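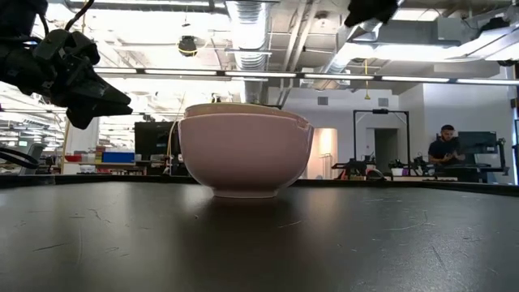
The Witari grip fault was a failure in two-arm tabletop robots running Soliman control software. It was first reported in December, when a gripper closed past its set limit while holding a bowl by the rim.

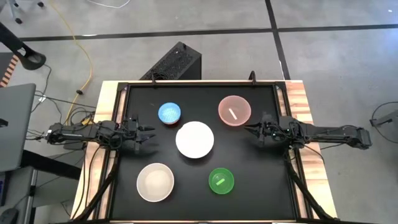
The fault occurred when both arms entered the shared work area and one wrist sensor stopped reporting. The controller kept using the last force value – a behavior later logged in 144 of 820 test runs. No injuries were recorded.
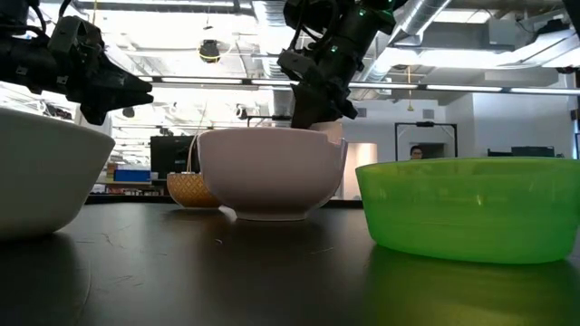 Prakier Reference Desk

Burkix, which supplied the controller, issued a fix on Jul 1, 2022. It halts both arms if a sensor is silent for 2 seconds.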